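Progress report: account security for small manufacturers, second stage
June
By the project lead, Curdale

The short version for those reading this on a phone between meetings: the phishing exercise is finished, the password work is mostly finished, and the invoice fraud module is late. The money is where the budget said it would be, apart from the line for postage, which we will come to.

In this stage we sent 556 simulated phishing emails to staff at the eight participating firms. The most successful was a notice about changes to the parking roster. It outperformed the fake bank alert, the fake courier and a message pretending to come from the managing director, which several people told us they had ignored as a matter of habit. We have kept the parking email for the next round and would ask the board not to mention it at the breakfast.

Two firms asked to be left out of the league table. We had not planned a league table. One now exists, made by the firms themselves in a shared spreadsheet, and D'Amico is at the top of it and intends to stay there.

The move to Zillo for password storage went better than the first stage led us to expect. Office staff were across in a fortnight. The shop floor took longer, chiefly where a whole shift had been sharing one login, and where the password for it had been painted on the side of a cabinet in very neat lettering. The cabinet has been repainted. Hardware keys were posted out to everyone with access to payroll, and over half had to be posted again to a different address. Hence the postage.

Claton remains the difficult site. Its accounts system will not accept a second login step without an upgrade, and the supplier's quote for the upgrade arrived as a PDF from an address we didn't recognise, so naturally it sat in quarantine while everybody congratulated themselves on their vigilance. It was genuine.

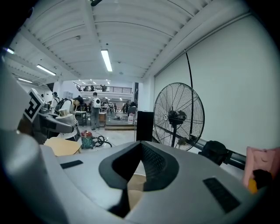
We have since rung the supplier on a known number, and the work is booked. Until it is done, remote access to that system stays switched off and the bookkeeper drives in, with our apologies and a mileage claim.

The invoice fraud module is two weeks behind. The draft was written for people who approve payments, and testing showed that at most sites this is whoever is nearest the computer at 4 pm. It is being rewritten with them in mind.

Before the next report we will run the second phishing round, close out the remaining shared logins and deliver the late module. We ask that the unspent travel money be moved to postage.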